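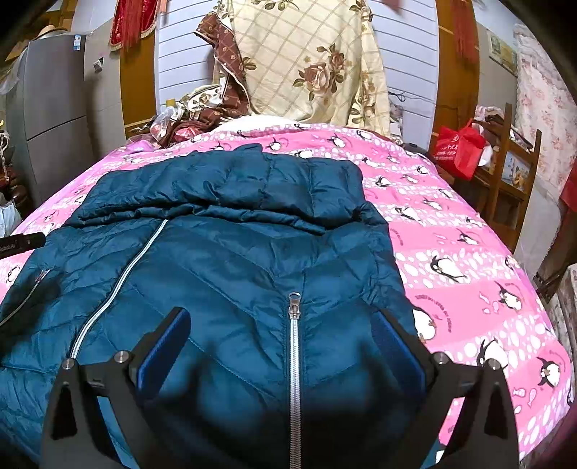 7 min read

Workshop notebook, October 2019
Pallel, act one, the tea table

I'm writing this up the same evening while it's still in my head, and I apologize in advance to whoever has to read my summary of the summary. Present: Magdalini, both Lambroses, Aurelio, me. Thanasis came in at the break with the revised pages and stayed to the end, so he heard the second reading and missed the first, and his notes should be read with that in mind.

For those who weren't with us in April: Pallel is the stage version of The House at Otiston, which we're building in the back room at Ekthorpe with the book on one side of the table and the script on the other. The working rule is still that we read the chapter out loud first, all of it, even the wallpaper, and only then read the scene. I know it eats up the evening. I still think it's the best habit we have, and when we skipped it last spring we ended up with that awful dinner scene where everyone seemed to have met five minutes earlier.

So. Chapter four first. Magdalini read it, and she reads beautifully, a bit slower than you'd like at the start and then you don't want her to stop. This is the chapter where Aunt Corinna pours tea for the surveyor and keeps pouring while she tells him she has no intention of selling. On the page it's very funny and a little frightening. You get her thoughts in between the lines, these long looping sentences about the cups and whose mother chose them, and then she says something perfectly polite and quite short. The comedy is all in the gap between the two.

Then we read the scene as it stands (draft with the green cover sheet, not the earlier one, please throw the earlier one away). Aurelio as the surveyor, Magdalini as Corinna, Tsoukalas on the stage directions. And it was flat. I had been so sure of it, too! I had laughed out loud typing it. What we had was a polite lady being polite, and a man saying he ought to be going.

We talked for a long while about what had gone missing. Putting down what everyone said as near as I can get it.

Tsoukalas thinks the scene wants the thoughts back, one way or another, and would happily let Corinna talk to the audience. He pointed out that she does it in the last scene anyway, and that people wouldn't be half so startled by it there if she'd done it once early on. I take the point about the last scene. I'm nervous about it here. Once she's told us what she's thinking, I'm afraid the surveyor just turns into furniture.

Aurelio said the surveyor is furniture already, and he'd like to be given something to want. In the book he wants the signature, but he also wants to sit down, he's been walking since breakfast and his boots hurt. We cut the boots. I cut the boots, I should say, in the summer, to save half a page. Aurelio thinks the boots are the whole scene, and by the end of the discussion I was coming around to him. A man who badly wants to stay in his chair, being slowly told no by a woman who keeps filling his cup so he can't leave it, is something you can play without a word of narration.

Deligiannis was quiet through most of this, then asked whether anybody had noticed that she never drinks any herself. I went back to the chapter and he's right. She pours for him all the way through and her own cup isn't mentioned after the first paragraph. I've read that book more times than I'd care to admit and never saw it. Put it in the directions, and let the actress decide what to do with it.

Magdalini's note was about the order of things. In the novel we already know about the debt by chapter four, so when Corinna says the roof is sound we know it's a lie and we know she's good at it. In our version the debt doesn't come out until the solicitor's visit, two scenes later. So the audience hears "the roof is sound" and thinks, oh good, the roof is sound. She'd like the letter from the bank moved up to the opening. It could simply be on the table, under the tray, and Corinna could put the sugar bowl on it. I love this. It does mean the solicitor has less to tell us when he gets there, and that scene was thin to begin with.

Break. Tea of our own, and the almond things from the bakery by the bridge, which have gotten smaller.

Thanasis arrived with the new pages, wet through and very cheerful, and we ran the scene again with changes made by hand: boots back in, letter under the sugar bowl, no asides. Aurelio did a wonderful thing with stretching his leg out under the table every time she looked away at the pot. Magdalini got a laugh on "the roof is sound," a real one, from Thanasis, who hadn't heard any of the talk about it. I've marked that line in the script with a star so I don't go and improve it.

It's still too long. Tsoukalas had the clock and the second reading ran 10 minutes, and with moving about and actual cups it will be longer. The chapter has the luxury of being as long as it pleases. The part that drags is the bit about the nephew, where she explains who he is and where he went to school. I'd lose the school. Deligiannis wants to keep the school on the grounds that it pays off in act two, and he's correct that it does, but it could pay off just as well if we first heard of it from the nephew himself. Left open. We'll try it both ways next time and not argue about it in the meantime (I say this mostly to myself).

Notes on the 2000 television version, since it came up again. Tsoukalas finally lent me his copy and I watched it over the past week. I wasn't going to like it and I rather did. It's a very different Corinna from the one in my head, drier and younger, and she plays the tea scene standing up, which I'd never have thought of. She walks around behind him with the pot. It works on a screen, where they can give you her face while his back is turned. For us I think it would be murder on the sightlines in that room, with the pillar where it is. But I did like that she was always a little behind him, and there may be a way of getting that with the chairs. Also they drop the bank letter altogether and it's a worse story for it. If any of you are going to watch it, please read the chapter again first. I did it the other way around and then had that actress's voice in my ear for days, and I had to go back to Magdalini's recording to get rid of it.

Aurelio hasn't read past chapter nine and has asked us all to stop mentioning the orchard. Can we please try. He's playing a man who doesn't know what's coming and he says it helps him, and besides I envy anybody who still has the end of that book ahead of him.

Books. Sotiropoulos telephoned back about the paperback. They can get us about a dozen of the edition with the corrected chapter headings, secondhand, mixed condition. I've said yes. The trouble we've had with page references all year is down to people working from different printings, so when you get your copy please write your name in it and use that one only. I'll transfer my own pencil notes across, which I'm secretly looking forward to.

On the layout of the script. Thanasis has redone it with the book's text running down the left and ours down the right, lined up by moment as best he could. It's a heroic piece of work. It does run to a lot of paper, and Magdalini found it hard to read aloud from, her eye kept sliding over to the novel and she gave us one line of pure Otiston prose by mistake (it was a good line, I've asked whether we can have it). Suggest we keep the double version for the table and go back to plain pages for reading on our feet.

To do
Me: boots in properly, from the surveyor's entrance onward. Bank letter to the top of the act. Look at what the solicitor has left to say and find him something better.
Tsoukalas: a trial version of the scene with one aside to the audience, and one only, wherever he thinks it belongs. I promise to listen to it with an open mind.
Magdalini: list of everything Corinna lies about, in order, with chapter numbers.
Deligiannis: school in, school out, two versions of the nephew passage.
Thanasis: plain pages. Also please leave the star on the roof line.
Aurelio: no homework, just don't read chapter ten on the train.

A few stray things I don't want to lose. Does the surveyor ever learn her first name? I don't believe he does in the book, yet we have him using it at the door. Check. The cups are blue in chapter four and white in chapter seventeen, and I've always taken it for a slip, but Magdalini wonders if she's sold the blue ones by then. If that's so it's terribly sad and I'd like it on the stage somewhere, even if only a handful of people catch it. The line about the kettle gets nothing either time, cut it. And somebody left a gray umbrella under the piano, it's on the hook by the door.

Next time we start with chapter five, the letter writing, which has hardly any talk in it at all. I have no idea what we're going to do with it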